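Laundry basket

A laundry basket is an open or lidded container used to collect, carry and briefly store clothing and household linen. The term overlaps with hamper, which usually refers to a taller, lidded container that stays in one place. Most present-day baskets are molded plastic, woven plant fiber, wire, or fabric on a folding frame. Some models combine two of these, most often a molded body with a woven or braided edge.

Construction

The body of a molded basket is normally made in one shot from polypropylene or polyethylene. The walls taper toward the base so that empty baskets can be nested for shipping. Draft angles are small in tall baskets and larger in the low, wide type used for carrying folded items. Stiffness comes mainly from the rim, where the wall turns outward and down to form a channel. Ribs under the base limit sagging and keep the contents clear of the floor.

Capacity is stated in liters and is measured to the rim. The Wevholm series, sold from a single mold family, ran from 33 to 100 liters. The smaller sizes were open and the largest had a hinged lid.

Perforation

Holes or slots in the walls let moist air escape and reduce the weight of the molding. They are commonly round, square or oblong and are set in a regular grid, with solid bands left near the rim and at the corners. Hole edges are rounded to avoid snagging knit fabrics. Perforating the base as well improves drainage, at some cost in stiffness, and is more usual in shallow baskets and trays. Lint collects in the holes and is removed with a brush or a jet of water.

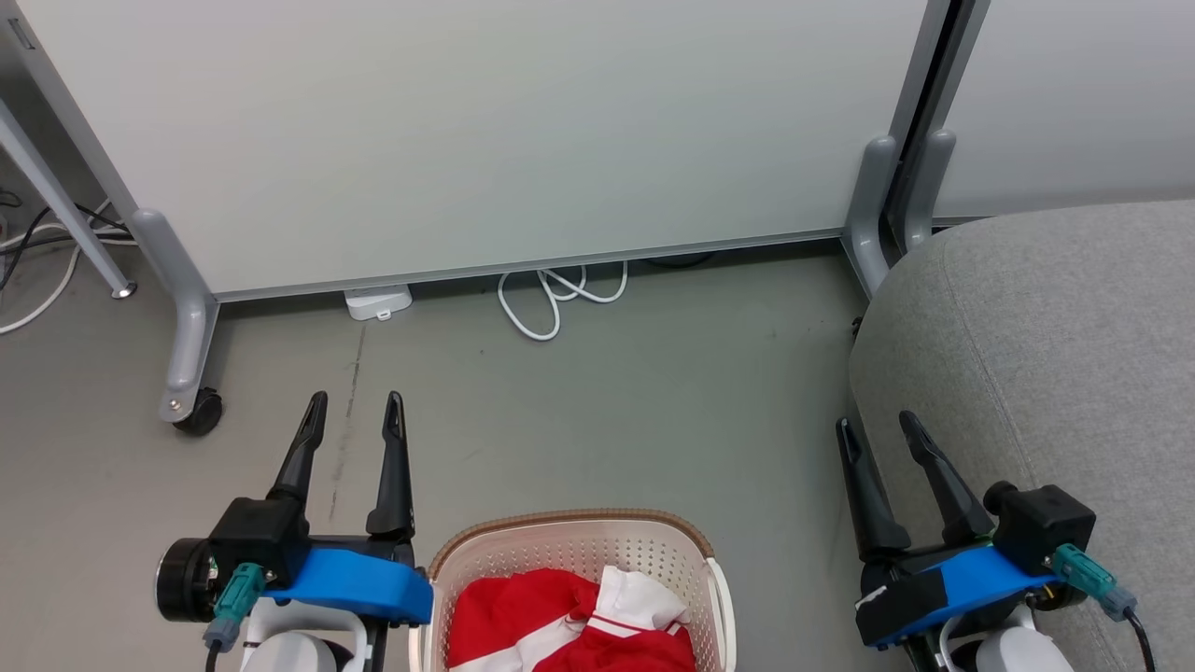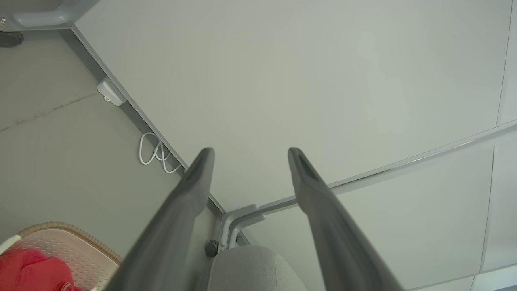 Very fine perforation gives little benefit once the basket is full, as cloth pressed against the wall covers most of the openings. Air then moves chiefly through the top. Damp articles such as swimwear and sports jerseys are therefore best left loose near the top or hung before they are put in with other clothing.

Rims and handles

A plain molded rim is the cheapest finish. Braided rims are made from rattan, paper cord, seagrass or synthetic strand and are either wrapped around the lip or made separately and fitted over it. The Narnholm rim, a separate ring held by 4 clips, could be taken off for cleaning. Wrapped rims cannot be removed without cutting the strand. Natural fiber darkens with handling and may loosen if soaked repeatedly; synthetic strand keeps its shape but can turn brittle in sunlight.

Handles are cut into the wall below the rim or formed as part of the rim itself. Cut handles need a thickened border, which is where cracks in older baskets usually begin.

Testing

Anathi Masilela described a drop and load procedure for household baskets in a Humbridge workshop report dated 2022-08-18. Baskets were filled with dry cotton toweling, lifted by both handles and lowered 188 times. Failure was recorded when a crack reached a wall opening. A revised version issued in September added a test with wet toweling.

See also

Clothes hamper
Basket weaving
Clothespin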